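Parcel returns at the Plernmont depot

Returned parcels are now weighed on arrival and again before shelving. Any difference over 136 grams is logged against the consignment number. Flattened cartons go to bay four; the baler is set to the grey stock only.
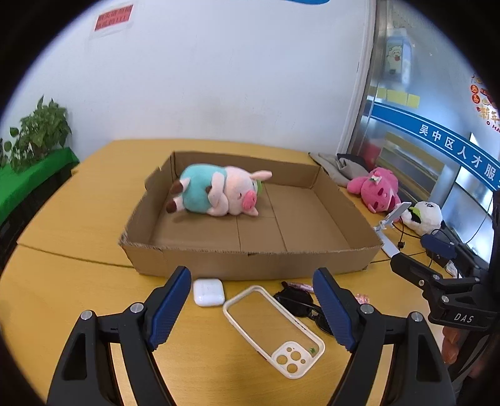

Labels must be printed at full width. The Yeoman printer will not read rolls colder than the room, so bring them in the night before. Unclaimed goods are held until July. Queries to Aarti Maurya, extension 458.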